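4.2 Tracking loose wire in the kitting task

Rigid parts gave our planner very little trouble, which made the wire harnesses the most exciting part of the study. A harness has no single pose to estimate, and two grasps on the same bundle can leave it in very different shapes. The Jirneo tracker therefore represents each one as a chain of 29 nodes and updates the chain from a fixed view and a wrist view. The planner, written by Serpil Kırmızıgül, then picks a grasp node and sends it to the arm controller.

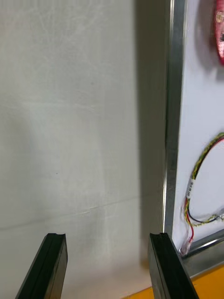
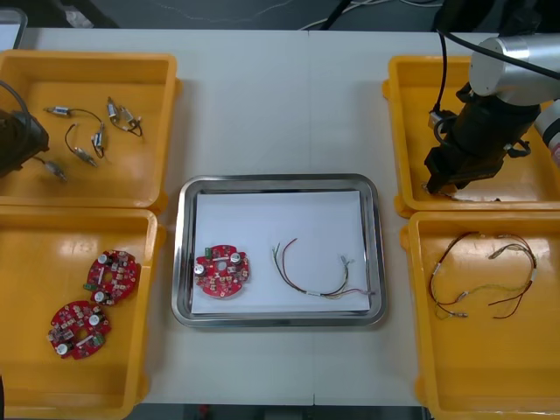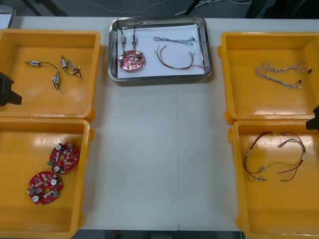

Figure 9. Views from the two-arm kitting cell: wrist camera (first) and fixed camera (second and third).

Why not fit one pose to the whole harness and save the computation? A single pose throws away the branches, and the branches are what catch on neighboring parts during a lift. The chain model keeps them, and at 12 updates per second it still leaves time for replanning.

We were delighted by how well the two views work together. The fixed view starts the chain, and the wrist view corrects the nodes closest to the grasp. When they disagree, the planner lowers its confidence in the affected nodes and asks for another wrist view before closing the fingers. Nevzat Soylu added this check late in development, and it has become our favorite feature of the whole stack. Section 4.3 covers the timing between the 2 arms.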